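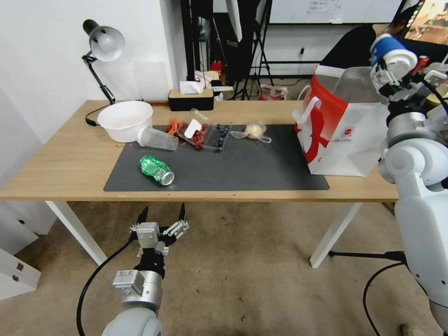

Wubit Jemal logged the complaint as item 2404 and closed the door. The programme was called Hestmont, and it had made Tekleab famous.

"Broadcast or not?" asked Fasil Kassa.

"Not. It was cut on Sunday. The order came from the second floor – verbally, no memo."

He read the transcript. It ran to 17 pages and named two producers at the Urkside studio. Each had signed the same release form.

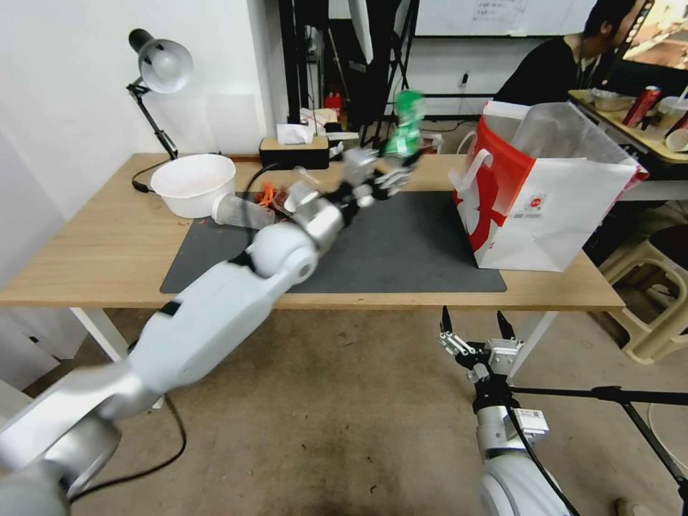 *A green bottle above the grey mat.*

"Who else holds a copy?"

"Zesel, in legal. The tape is in the archive, shelf 800."

Fasil initialled the final page and entered the time, 4.10 pm. Then he picked up the telephone and asked for the archive.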